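From: Frans Smits
To: Pallbridge allotment list
Subject: Re: Water rates and the standpipe

Danica Kuruc wrote:
> Does anyone know if the 65 per plot includes the standpipe,
> or is that billed apart? My letter from De Graaf only gives
> the one figure. I have half a plot and would like to know
> before I pay.

Danica,

It includes the standpipe. Half plots pay 31, so your letter is wrong and you should send it back to De Graaf with the plot number on it. They fixed mine in a week.

The water goes on again in May. Until then the tank by the lower gate is all we have – it holds 200 gallons and was nearly full when I checked. Please close the lid after filling.

Two other things. The hose from plot 21 is still missing its brass end. And seed potatoes are in at Hamusau, same price as last year, but they had few earlies left.

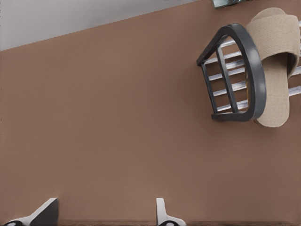
Clundmont, 2 March 2018

I have the old rate sheets at home if anyone wants to compare. The half-plot rate is on the back of the second sheet, under the key deposit. I can bring copies to the gate – just write to me off list.

Frans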